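November, late, kitchen table

The letter came. Four of us on the town council have now read it, and the fifth says his copy must have gone to his old address, where I happen to know his brother still lives.

So, for the record, since I am apparently someone who keeps records now. The state elections office has looked at my campaign filing from the spring and found that I left out a contribution of $131. It was a sheet cake and two coffee urns, dropped off at the Nollville fire hall by Kalliopi Katsaros on the night of the candidates' forum. She never asked to be paid back and I never thought of it as a contribution. I thought of it as cake. The state calls it in-kind, and in-kind over $100 gets its own line, with a name and a street address next to it.

I have the choice of a hearing or a signature. If I sign, I agree that the cake happened and that I failed to say so, I pay a $300 fine, and a letter goes in a file that anyone can ask to see. If I don't sign, I get to drive to the capital and argue about frosting before a panel.

Ragnheiður Hedegaard told me to sign it. She has practiced law in this county longer than I've lived in it, and she read all three pages standing up in her coat. "You did it," she said, and handed it back. I had been hoping for more of a strategy.

Did laundry instead of signing. Then cleaned out the drawer under the bed instead of signing.

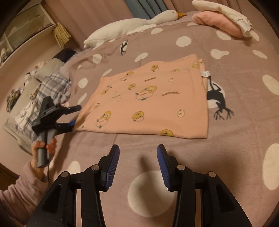 What bothers me is that I ran on this. I stood up in that same fire hall and said the Zindport contract should have been put out for bids, and that people had a right to know who was giving what to whom. I said it with a plate in my hand. Somebody must have a picture of it, and I expect to see it on a postcard in two years.

Called Kalliopi after supper because her name will be in the letter and I didn't want her reading it at the post office. She was quiet for a bit and then wanted to know how they got to $131. I said I'd gone by the bakery receipt, which she had given me herself in June when I was cleaning up the books. She said the urns were rented separately. I have asked her, as a friend, never to tell me what the urns cost.

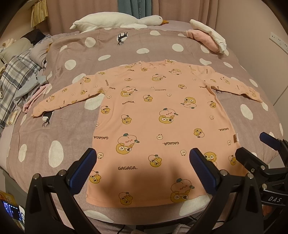
Pink pajama top, or shirt, opinions differ in this house. Ducks either way.

Council meeting was short for once. We spent most of it on the Skusum Road culvert, which has been failing since before I was elected and will be failing when I'm gone. The public works budget came up and went back down again. During public comment a man asked whether any member had anything to disclose, and he looked at the ceiling the whole time he was asking, so either he knows or he was worried about the tiles. I said I would have something to read into the minutes next month. My ears were hot all the way home.

I drafted the statement twice. The first one ran a page and a half and used the word "inadvertent" five times. The second one says I got a cake and didn't report it, I've paid the fine, and the corrected filing is at the clerk's window. Ragnheiður crossed out my last paragraph, the one about public service.

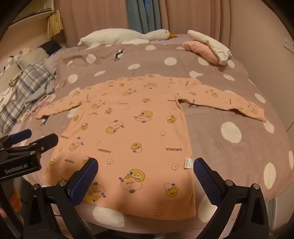 Laid out on the polka dots. It says GAGAGA all over, some of it upside down.

A postcard from my sister, who is in Guimarães until Christmas and has no idea about any of this. She writes that the hills are hard on her knees and asks if I'm still enjoying politics.

Signed it at twenty to eleven. Blue ink, then read the instructions, which want black. They sent only the one copy, so I'll have to phone the office in the morning and ask for another, and give my name, and spell it.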